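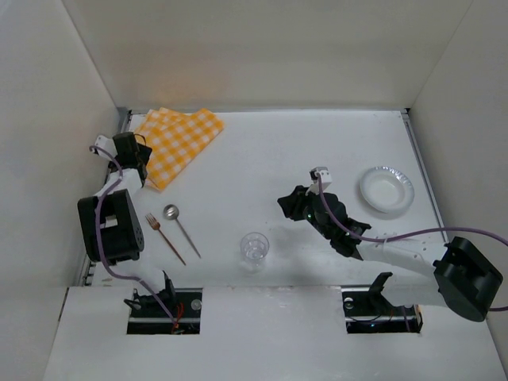 Riltlow Community Battery: second progress report to the Vullden Clean Energy Fund
29 November 2022

The battery is in the ground, or at least on its slab, and has been charging from the Cormier Road solar feeder since August. Capacity is 840 kilowatt-hours, as promised in the application. The fence is a different colour from the one promised, and we have received 11 letters about it.

Enrolment has reached 300 households. Our target for this period was lower, so we are claiming this as foresight.

Zuline, our software supplier, has delivered the dispatch program in 2 of its three stages. The third, which decides when to sell power back to the grid, is late. Until it arrives, we decide by looking at tomorrow's weather and having a discussion.

Spending is under budget, mainly because the network operator has yet to invoice us for the connection. We have set the money aside and remain pessimistic.

We request that the stage three payment date be moved to match Zuline's revised schedule, once Zuline has one.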